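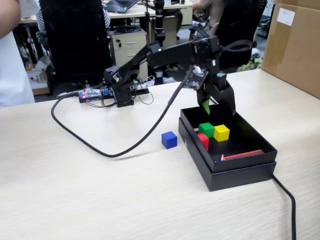

# Felaner desktop arm kit: notes and setup

Review unit received from Zaller for the Stollatside equipment list. This README covers what we set up, the settings we ended up with, and the problems still open. It goes with the scripts in this folder. It does not replace the printed manual.

Last edited December 9, 2024 by Muthoni Temba.

## What the kit is

A small black servo-driven arm with a gripper, a control board that lies flat beside the base, and a camera module on a small circuit board fixed to the side of the gripper. Zaller sells it for teaching and light bench testing. You supply the computer and the table.

The sorting set is colored wooden cubes and a black cardboard box. The stock demo moves cubes between the table and the box.

## Before you power it

1. Fix the base to the table first. The arm tips if it reaches forward with nothing holding it.
2. Plug the servo chain into the board, then the camera, then power.
3. Give the camera cable a wide loop. If it is pulled tight, the wrist servo stalls on the way up and you get error 113.
4. Run `home.py` and keep your hands back until it stops.

Do not hot-plug the servos. Shabani did this twice on the first unit and the board had to go back.

## Configuration

Settings live in `config/arm.yaml`. The ones we changed:

| Key | Shipped | Ours |
|---|---|---|
| `move_time_ms` | 500 | 2000 |
| `grip_close` | 500 | 471 |
| `home_on_start` | false | true |
| `save_frames` | false | true |

The shipped move time is too fast for cubes inside the box. The gripper comes down hard and catches the cardboard edge. At 2000 the arm is slow, but it stops where it should.

`grip_close` is in servo units. Lower is looser on this kit, and the manual has it backward in one place (the troubleshooting page). Ours holds a cube without the servo humming.

## Running the sort demo

```
python home.py
python calibrate_camera.py --view box
python sort.py --target blue --place box
```

Colors accepted by `--target` are `red`, `green`, `blue` and `yellow`. Anything else exits with a message. `--place` takes `box` or `table`.

Calibration has to be repeated if the box is moved. A mark on the table saves time. We used pencil.

## What we thought of it

Assembly was easy. Luminița Căpraru built the arm from the manual in one afternoon and only had to redo the elbow, where two of the screws look alike and are different lengths.

The camera is good enough for color and poor for distance. Because it rides on the gripper, the view changes with every move, and the stock script only takes a reading from the start pose. Upendo Rweyemamu rewrote that part so it reads again just before the gripper goes down. Her version is `sort.py` – the original is kept as `sort_stock.py`.

The cables are the weak point. They are thin, they bunch up around the base, and there are no clips in the kit. Buy some.

Support from Zaller was fine. They answered both of our questions by email, one of them on the same day.

## Known issues

- Yellow is read as green when the window blinds are open. Close them or raise `sat_min`.
- The gripper sometimes opens when the program exits. Don't stop the script while it is holding anything you care about.
- `calibrate_camera.py` hangs if another program has the camera. Kill the other program and start over.
- Two cubes touching are counted as one. Not fixed.
- Logs fill the disk with `save_frames` on. Clear `logs/` by hand for now.

## To do

- Mieczysław Szewczyk to try the newer firmware on the second arm before we put it on this one.
- Ask for a price on spare wrist servos.
- Decide in March whether to keep the kit or send it back – Zaller will take it back until then if it has the original carton.

## License

Scripts written here are free to copy. `sort_stock.py` and `home.py` belong to Zaller and are under the license in `LICENSE_ZALLER.txt`.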